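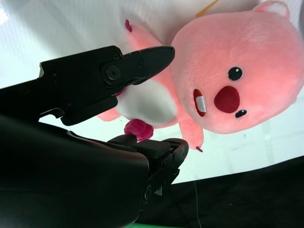
Wrist view, pink plush on the white surface, one finger against the fabric.

Last updated: March

Hi Wilma,

Quick update on the Nasution grasping work before our Wednesday call. The short version is that we're on schedule with the soft objects and a bit behind on everything else, and I'd like to talk about moving some hours around.

As you know, the plan was to see if a policy that only gets the wrist view can pick up squishy things without a second camera helping it out. We now have 300 demonstrations on the plush toy, all driven by hand by me and Zoriana Sirko (she's a lot smoother at it than I am, and yes, you can tell from the plots!). I trained 3 versions of the policy on them. The one that predicts short chunks of motion is clearly the best so far -- the other two tend to dither right before they close, and sometimes they just hover there until I hit stop.

What surprised me is how much the toy's pose matters. When it lies on its side the gripper likes to go for the head, and a big round head is a lousy thing to grab.

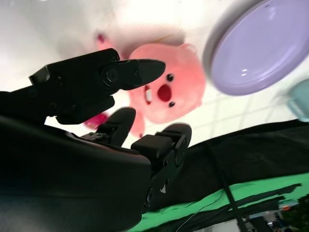

So we've started labeling each demo by where the fingers first touch, body or head, and I want to retrain with the two groups balanced. That's two days of labeling and one overnight run. Glare on the white surface is my other suspect, and I haven't tested that yet, so please don't quote me on it.

On the budget side, the spare finger pads from Hastcombe came in under what I'd set aside. I'd like to put the difference toward Zoriana's time, if Mivham is okay with that. I can send the numbers tonight.

Next up: the retrain, then the same tests with the lights turned down.

Talk soon!

This site uses cookies to remember your settings. Accept | Manage preferences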